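About Us

Prultcombe started with a drawer. Piroska Fülöp had inherited her grandmother's kitchen linens, and when she finally got the drawer open (it stuck, and it took a butter knife and some patience) she found tea towels, runners, napkins and one enormous holiday tablecloth, all of them mended so many times that in places there was more darning than cloth. She had always thought of them as the everyday things, the ones you grabbed to wipe up gravy. Sitting on the kitchen floor with them in her lap she saw that a good deal of skill had gone into keeping them going, and that she had none of it. She couldn't sew on a button that stayed on. So she went looking for a class, and there wasn't one within an hour's drive, and that is more or less how we came to be a school.

The first lessons were held in Piroska's dining room, with Nafula Mabula teaching. Nafula had worked in alterations for years, mostly wedding dresses and suit trousers, and she was ready to talk about something other than hems. She came to that first evening with a tin of needles, a darning mushroom and a bag of socks she had cut holes in on purpose, and she would not let anyone touch their own family treasures until they had ruined at least one sock. We still do it that way! If you come to Beginning Mending you will be handed a sock, and you will probably not be proud of what you do to it, and by the end of the evening you'll have another go and be a little prouder.

We moved out of the dining room when it got to the point that people were eating their sandwiches on the stairs. Our present home is the upstairs of the old Ekar building, above the shoe repair, and we love it dearly even though the radiators knock and the stairs are steep. There are big windows on the street side, which matters more than you'd think when you are trying to match a navy thread to a navy jacket (bring it to the window, always bring it to the window). The room at the back is where we do washing, dyeing and pressing, and where the kettle lives. It gets steamy in there.

What we teach

Our classes are about looking after household cloth. That means tablecloths, napkins, sheets, curtains, blankets, aprons, cushion covers, quilts that have seen better days and, yes, a lot of socks. We do some clothing repair, and we're always glad to see a torn pocket, but if you want to learn to draft a pattern or tailor a coat there are other schools that will do it far better than we would, and we're happy to point you toward them.

Beginning Mending runs for nine weeks and covers threading up, the basic stitches, darning, patching from behind, patching from in front, and what to do about a hem that has come down on one side only. After that most people go on to Table Linens, which is Nafula's favorite and takes in fringes, drawn-thread borders, stain work and the fine art of ironing something bigger than your ironing board. Mieczysław Śliwiński teaches Blankets and Heavy Cloth in the winter, when everyone is in the mood for wool. He also teaches our moth evening, a single session, slightly gruesome and always full.

Classes are small because the teachers like to sit down beside each person and look at what they're doing, and you can't really do that from the front of a room. We keep two teachers in every beginners' class for the same reason. You don't need to bring anything the first time except your glasses, if you wear them. We have needles, thread, scissors, thimbles in every size from child to Angus, and a big basket of scrap fabric to practice on.

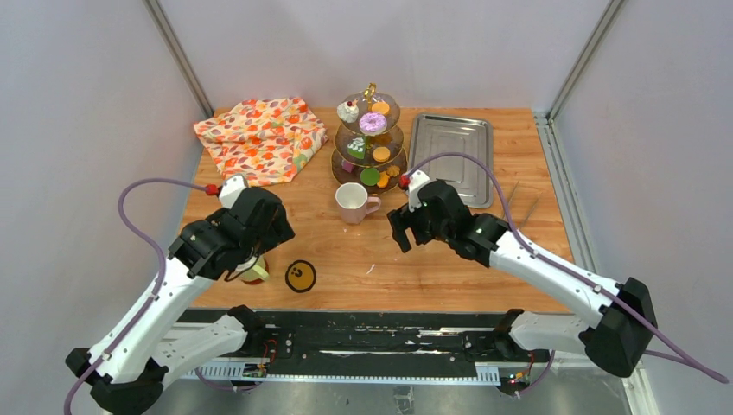

Table Linens grew out of a question we kept getting, usually in the weeks before some big family dinner, and usually in a bit of a panic: what do I do with this cloth I never use? People would bring in something lovely that had been folded in the dark for years for fear of spills, and our answer was always to put it on the table and eat off it. A busy print is a great friend to anyone who is nervous about that. Take a white or cream cloth with leaf or fruit-like shapes packed closely all over it in orange, red, yellow and greenish tones, the kind of thing that can lie crumpled at the back of the table beside a three-tier serving stand and look perfectly cheerful. A little tomato or tea will worry you much less on a cloth like that than on plain white damask, and if you do end up with a hole, all that pattern gives a patch plenty of places to hide. In the class we spend one whole evening on prints and how to cut a patch so the shapes carry across. It's fiddly, and people groan, and then they hold the finished cloth at arm's length and can't find the mend.

The plain cloths get their turn too. White on white darning is slow work and you do need good light, but it's the part of the course people write to us about afterward. One former student told us she now does it in the evenings with the radio on and has worked her way through her mother's napkins and started on her neighbor's.

We get asked a lot about stains, so we may as well say a word. Cold water first, soon, and don't rub. Salt on red wine is something everybody's aunt swears by and our teachers disagree about it, sometimes at length. Don't put anything in the dryer until you're sure the mark is gone. Old yellow fold lines will often lift with a long soak and a change of water or two, and sometimes they won't, and you may decide you can live with them. Nafula stores her cloths rolled, with a bit of plain cotton inside, and she would like you to do the same.

Who we are

Piroska Fülöp is still here, still running the place, and can now sew on a button. She answers most of the email and makes the timetable, and if you ring up and get someone who keeps you talking for longer than you planned, that was her.

Nafula Mabula is our head teacher. She plans the courses and trains anyone new who comes to teach with us, and she's the person to ask about anything fine, old or fragile. She has a soft spot for cutwork.

Mieczysław Śliwiński looks after wool, blankets and the loom that we were given and are slowly getting back into working order. He spent his working life in a mill and can tell you what a blanket is made of by rubbing the corner of it, although he'll want to burn a thread as well to be certain.

Ksawery Zalewska teaches dyeing and the Saturday-style family sessions we hold in the school holidays, where children make bean bags and adults get told off for helping too much. Ksawery came to us as a student in the beginners' class and never quite left.

Angus MacLeish does the accounts, fixes the sewing machines and, having very large hands, is the reason we stock very large thimbles. He also leads the machine maintenance evening. Bring your machine, even if it's been making that noise for years. Bring the manual if you have it.

The mending table

Once a month we push all the tables together and open the doors to anyone who wants to sit and work on something in company. There's no teaching as such, but somebody will always help if you're stuck, and there is generally cake. It's free to come, and you don't need to have taken a class. Some people have been coming since the dining room. Some come once with a pair of jeans and we never see them again, and that's fine too, we hope the jeans are well.

We keep a shelf there of finished and unclaimed things - practice cloths, odd napkins, cushion covers nobody could find a cushion for - and you're welcome to take one home. In exchange we're always grateful for clean cotton and linen scraps, buttons, and old sheets of any size. Please, no more neckties. We have 100 neckties. Ksawery has a plan for them and until it comes off we really can't fit another one in the cupboard.

Friends of the school

We buy most of our thread from Obradović, a family shop that has put up with our color requests with great good humor, and our chalk, pins and marking pens from Tundent. Neither of them asked to be mentioned, but we'd be in a pickle without them. The shoe repair downstairs lends us a hammer for snaps and rivets, and we return it, mostly.

Coming to see us

New courses start in September, with places opening a little while before that for people on the mailing list. If you'd like to have a look around first, do come up. Ring the lower bell, because the upper one is only connected to the hallway, and give us a minute to get down the stairs. If the stairs would be difficult for you, let us know ahead of time and we'll arrange to meet you in the shop below, where there's a good table and a comfortable chair, and we can teach the beginners' material there just as well.

And if you have a drawer of your own that sticks, bring what's in it. We would love to see.

Filed under: About the School, Household Sewing & Mending

Page updated 2025-05-30

9 shares | 2 comments

Contact | Class List | Mailing List | © Prultcombe School of Mending | Back to top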